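Prelico PF-2 two-finger gripper
Trial unit and comparison notes

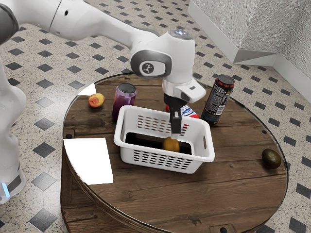 The PF-2 is an electric two-finger gripper for light picking work, sold as a bare hand or as a kit with mounting plate, cable and controller. It is meant for shops and labs that handle mixed goods and don't want to change fingers between one item and the next. Before a unit goes out on loan we ask customers to try their task in simulation, using the model that comes with the kit. Our own test layouts are kept plain. The one used for this page has a white arm working over a round wooden table, with the two black fingers pointing straight down into a slotted white basket and a yellow fruit lying under the tips. Basket picks like this are where most grippers get into trouble, as the walls limit how far the hand can turn and how wide the fingers can open.

What the trial kit contains

PF-2 hand with standard straight fingers
Spare set of soft-faced fingers
Mounting plate and screws
Controller with power supply
Cable, arm to controller
Simulation model of the hand, with both finger sets
Printed setup sheet

The arm is not included. If you are not sure whether the mounting plate fits yours, send us the drawing of your tool flange before you order. We can usually answer the same day.

How we compared it

We ran the PF-2 against the Nikolovski N4, which many of our customers already own. Both hands were tried on the same simulated arm with the same approach path and the same starting heights. Each gripper made 1,000 picks on the basket task, with the position of the fruit changed a little every time. A pick counted as good if the fruit was lifted clear of the basket and was still held at the end of the move.

The PF-2 failed on 2 picks where the fruit was in the open middle part of the basket. It did worse near the corners. The N4 was a little better in the corners thanks to its narrower housing, and slower everywhere else. We do not think the difference in speed matters much unless the arm itself is fast.

Round and oval items are the easy case for straight fingers, provided the approach is centred. A peach or an avocado can be taken across the short side with either finger set. With soft fruit, start with the force setting at its lowest and work up. The simulation will not show bruising.

Drinks cans are harder. A standing can should be gripped from the side, at half height or just above, and if your arm can only come straight down you will need the fingers fully open and a good amount of clearance round the rim. A can lying down is simpler. Tall jars with metal lids should be held by the body, as the lid is slippery and may not be tight.

Flat items such as a sheet of paper are outside what this gripper does. Use a suction cup. We sell one that fits the same plate.

Clear and tinted plastic

The gripper does not care whether an object is see-through, but your camera may. Customers using depth cameras report gaps in the data on clear jars, and a simulated camera is often kinder than a real one. If your task includes this sort of packaging, test with your own camera before you settle on a hand. The loan period allows for it.

Controller

The Jerkholm J1 controller is supplied as standard. It takes open, close and move-to-width commands and reports finger position and motor current. There is one digital output for "object held", which can be wired straight to most arms. The controller stores up to 436 grip presets. Older J1 units need new firmware before they will recognise the PF-2, and trial kits are sent out already updated.

Known limits

The motor current reading drifts during the first few minutes after power-on. Let the hand open and close on its own for a while before you set thresholds.

The soft-faced fingers are slightly thicker than the straight ones, so full opening is reduced. Choose the right finger set in the simulation model as well, or your clearances will be wrong.

The hand is not sealed. Keep it away from spray and washdown areas.

The model uses a fixed friction value for all objects. You can change it in the settings file, and for wet or waxed fruit you should.

Price and loans

The full kit is £3,274 excluding VAT and delivery. The bare hand is priced on request. Loans run for three weeks and are free within the UK, apart from return carriage. If you buy, you keep the loan unit or swap it for a new one, as you prefer.

A version with a narrower housing is planned for October. Loan customers will be able to exchange theirs.

Orders and loan requests go to the Herkanville office. Please tell us the make of your arm, the heaviest item you need to lift and the inside size of any box or basket you are picking from.

Page last revised March 2019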